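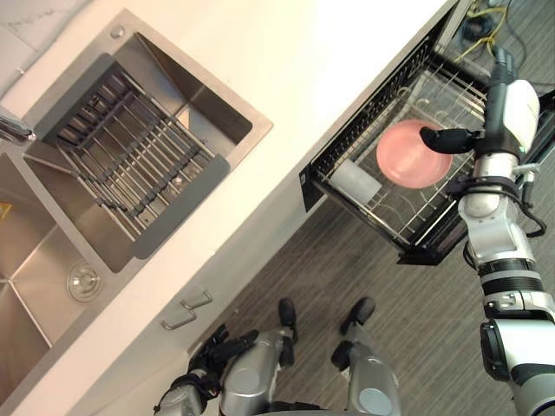 회사 소개

테스비는 집에서 쓰는 한국어 요리책과 살림책을 만드는 작은 출판사입니다. 사무실은 가정집을 고친 2층 건물이고, 편집부가 부엌 옆방을 씁니다. 회의실이 따로 있긴 한데 다들 부엌에서 회의를 합니다. 회의실에는 반품된 책이 앉아 있습니다.

첫 책은 '남은 밥의 사정'이었습니다. 초판 표지에 제목이 '남은 밤의 사정'으로 찍혀 나갔고, 에세이 코너에서 의외로 잘 팔렸습니다. 독자 한 분은 밤 이야기가 언제 나오느냐고 엽서를 보내셨습니다. 재쇄에서 바로잡았더니 판매가 줄었습니다. 그 뒤로 교정을 한 번 더 보고 있습니다만, 영업 쪽에서는 아직도 아쉬워합니다.

지금까지 낸 책은 모두 24종입니다. 그중 절판된 것이 5종인데, '오븐 없이 굽는 빵'은 저자가 오븐을 사는 바람에 개정판 이야기가 흐지부지됐습니다. 가장 두꺼운 책은 '베드소프 절임 노트'로, 절임법 103가지가 실려 있습니다. 편집자는 그중 절반쯤에서 그만하자고 했고 저자는 못 들은 척했습니다.

만드는 방식

원고에 실린 요리는 편집부가 직접 만들어 봅니다. 저자의 손맛은 책에 인쇄되지 않으므로, 요리를 제일 못하는 사람이 먼저 해 봅니다. 이 자리는 입사 이래 암누아이 낙판 씨가 맡고 있습니다. 최근 실력이 늘어 후임을 찾는 중입니다.

'적당히', '알맞게', '노릇해질 때까지'는 원고에서 발견되는 대로 저자에게 돌려보냅니다. 한 저자께서는 "그럼 어떻게 쓰라는 겁니까"라고 메모를 달아 주셨고, 그 메모는 냉장고 문에 붙어 있습니다. 분량은 그램과 숟가락을 함께 적습니다. 숟가락은 집집마다 다르다는 항의를 받고 나서 책 뒤에 숟가락 그림을 실제 크기로 넣었는데, 전자책에서는 화면에 따라 국자만 해집니다. 해결 방법을 아시는 분은 연락 주십시오.

사람들

글레니스 버킷 — 대표. 계약서와 된장을 담당합니다.
사티시 라스토기 — 편집장. 쉼표를 아낍니다. 저자들과의 통화는 아끼지 않습니다.
프르셰미슬 바르토시 — 디자인. 본문 글자를 키워 달라는 독자 의견에 2년째 저항하다가 지난봄 안경을 맞추고 나서 키웠습니다.
레푸히오 콘트레라스 — 영업과 물류. 서점에 가면 우리 책을 앞쪽으로 옮겨 놓는다는 소문이 있습니다. 본인은 부인합니다.
암누아이 낙판 — 편집 및 시험 조리.

투고 안내

요리, 살림, 저장식에 관한 원고를 받습니다. 기획서 한 장과 조리법 두 편이면 됩니다. 음식 사진은 없어도 괜찮고, 음식은 보내지 말아 주십시오. 여름에 택배로 온 열무김치 때문에 우편함을 바꾼 적이 있습니다. 답장은 한 달 안에 드립니다. 다만 6월에는 편집부가 매실을 담그느라 조금 늦습니다.

방문은 미리 전화를 주시면 됩니다. 점심시간에 오시면 시식을 부탁드릴 수 있습니다.

2024년 5월 30일 고침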